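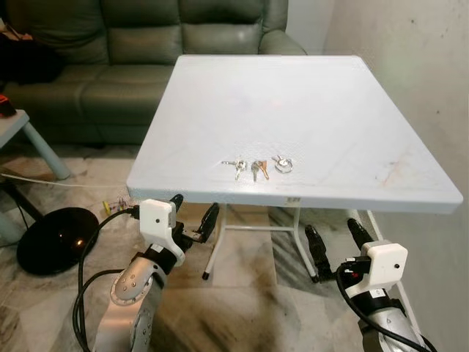

Key and access policy for small residential associations: request for comment
Posted by RConceicao_Trosa

The board of the Trosa Residents' Association is revising its rules on the issue, return and replacement of common-area keys, and I have been asked to gather the views of other associations before the draft goes to a vote in May. Our building has 80 units and a single mechanical lock on each of the front entrance, the bicycle room and the laundry. Under the present rules, a departing resident is expected to hand everything in to the office, and what comes in varies a good deal. A few keys may be joined on a ring, two others lie side by side in silver and brass-gold, and next to them is a round ring with only a small piece attached. None of this tells the office which door is concerned or which unit should be credited. The draft would require every common-area key to be stamped with a serial number and signed for at issue. A refundable deposit of $150 per household would be collected at move-in. Comments on the deposit are especially welcome.

Ronaldo Conceição
Secretary, Trosa Residents' Association

Reply from M_Coutinho

Thank you for circulating this. The Miranda Court association adopted serial numbers four years ago and I would recommend them without reservation. The register should be kept by serial number first and by unit second. Ours was first arranged by unit, and when a key was found in the yard we had to read the whole book to place it.

On the deposit, I must disagree. A household that has already paid a security deposit to its landlord will regard a second one as unreasonable, and the association will have to hold and account for those funds for years. We charge a replacement fee at the time of loss and have had no difficulty collecting it.

Maiara Coutinho
Miranda Court

Reply from redden_block_office

Our experience at Redden differs from that of the previous poster. We also relied on a replacement fee. It works for residents who lose a key and remain in the building. It does not work for residents who leave, as there is no practical means of billing them. In one year we wrote off over 80 keys. A deposit was introduced afterward and returns improved within 2 months.

I would ask the original poster whether the draft addresses copies. A serial number on the original is of limited value if a duplicate may be cut at any hardware store.

Reply from RConceicao_Trosa

The draft does address copies, though not strongly. It states that residents may not duplicate a common-area key without written approval. The locksmith we use, Narkis, has quoted for a restricted profile that can be copied only on presentation of a card. The board considered the cost high and put the matter off.

Reply from M_Coutinho

With respect to the Redden office, the write-off described appears to be a problem of move-out procedure. At Miranda Court the landlord signs a form confirming that keys have been returned before the final inspection is booked. The association holds no money and the landlord has every reason to cooperate.

I do agree on restricted profiles. A rule against copying that cannot be enforced should be left out of the draft.

Reply from redden_block_office

That arrangement presumes that most units are rented. Ours are largely owner-occupied, and a seller on closing day has no landlord to sign anything. We did ask the closing agents to include a line on keys. Some did so and others declined.

Reply from RConceicao_Trosa

Both points are noted. Our building is mixed, and I will propose that rented units follow the signed-form procedure and that the deposit apply to owner-occupied units only. I expect objections from owners — several sit on the board. The clause on copying will be sent back with a request that the Narkis quotation be reconsidered. If either association is able to share its current form of receipt, please send it to me by private message.

Reply from M_Coutinho

Sent this afternoon. Please note that page two refers to garage remotes, which you may wish to delete.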